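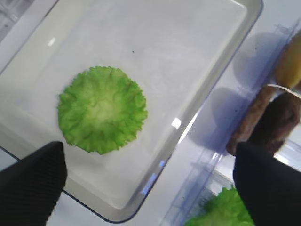 From: Rostislav Jelínek
To: Borkthorpe kitchen list
Date: 9 Feb 2020
Subject: Re: Trays for the sandwich prep, and lettuce

Sombat Suwannarat wrote:
> Hi all,
> I'd like us to switch the lettuce over to shallow trays before May.
> One layer, leaves flat, nothing stacked on top. Sumus has a tray with
> a pale floor and a gray rim that would fit the second shelf, and they
> quoted us 147 for the set. The leaves keep better when they aren't
> squashed in the deep tub, you can see the bad ones right away, and
> whoever is on sandwiches can pick one up without digging. I think we'd
> make the money back in lettuce we don't throw out.
> Sombat

Sombat, I read this twice and I'm still not sold.

I'll give you the part about seeing the bad ones. A green leaf on a white floor is easy to look over, and so is whatever else is in there. One dark speck shows up on that plastic from across the counter. Fine. But I can also see a bad leaf by taking the lid off the tub and looking.

What bothers me is the room. A curly leaf that's roughly round takes up a lot of floor if you want space on every side of it. How many do you get in one tray before they overlap? If the answer is 9 or 10, then we fill a shelf to make lunch for one table. If the answer is "well, you can overlap them a little," then we're back to a tub with lower walls.

Then there's "keep better." Better than what, and for how long? Did anybody put a tub and a tray side by side from the same case? The last time we were promised something like this it was the Skiltberg boxes with the vents, and those are holding extension cords now. My own experience is that frilly lettuce goes limp at the edges when air gets at it, and a wide shallow tray is mostly air. Does the Sumus one come with a lid? You don't mention one. If we end up stretching plastic wrap over every tray I want that in the price too.

And the savings. We spent 990 on produce last quarter, all of it, tomatoes and onions included. I don't know what share was lettuce that went in the trash, and I don't think you do either. Get me that and I'll stop complaining.

What I'd go along with: borrow a tray from the Sokol kitchen, they have a few, and run it next to the tub for a week. Same case of lettuce, same shelf, dry the leaves the same way. Write the date on both. If the tray wins I'll put in the order myself.

Also, whoever took the good salad spinner home, please bring it back.

Rostislav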